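4.2 Two-arm bag handling in the bedroom

The tidy-up task is split in three stages: pick up floor litter, put it in the bag, carry the bag to the door. Most of our trouble was in the bag stage, so we report it on its own. The policy (Ullow, section 3) was trained on 399 demonstrations, collected by Hutapea and Tjoa in 5 furnished rooms. No extra data for soft bags – same set as for the hard bins.

Both arms have to hold the bag at the same time. One-arm holds were tried early on and dropped, the opening folds shut as soon as the next item touches the rim. With two grippers facing each other the rim stays put long enough for a re-grasp. Grip force is fixed, not learned. Head camera view only for the high-level step, wrist views are used for the last few centimeters.

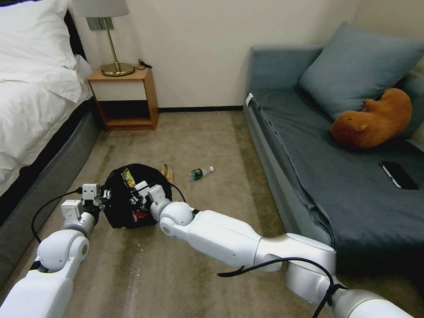 Figure 3. Both grippers holding the black bag in the aisle between bed and sofa. A yellow snack wrapper shows at the top; the bottle and a piece of packaging are on the carpet.

Failures fall into two groups. Either one gripper closes on a single layer and the bag slides, or the arms disagree on how far apart to pull. The second kind is rarer but harder to recover from. We count a retry as part of the same run, up to 8 re-grasps, after which the run is scored as failed. Items that aren't trash (phones, toys, cushions) should be left alone and touching them ends the run to.

The Latuheru baseline uses the same limit. We didn't tune it for narrow aisles – Haslam's version may do better their, see section 5.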